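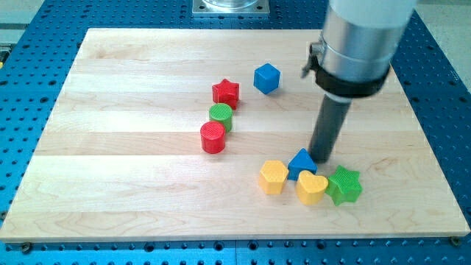 Sorting blocks are brilliant for learning shapes, but I find most people tip the whole lot out and hope for the best. I did that with my niece for ages and we got nowhere! What works for us is a flat board and little groups. Put a few blocks close together, say a yellow heart, a green star and a blue triangle, and leave others trailing off in a loose line so there's something to compare them with. A light wooden board is lovely for this, as the colours really stand out.

## How I do it

1. Pick two shapes only. Star and heart is a good start.
2. Say the name while your child runs a finger round the edge — slowly, corners and all.
3. Mix the colours. A red star and a green star are both stars, and that takes a while to sink in (it took us most of November).
4. Bring in the cylinders and cubes once the flat outlines are easy.
5. Stop after 7 minutes. Even if it's going well!

Nouhaila Soliman at the Drurkby playgroup does step 3 with eyes shut, by feel. Mine just giggled, but have a go.

If a block goes missing, check the sofa first. I keep ours in an old biscuit tin — the lid makes a decent tray for the train.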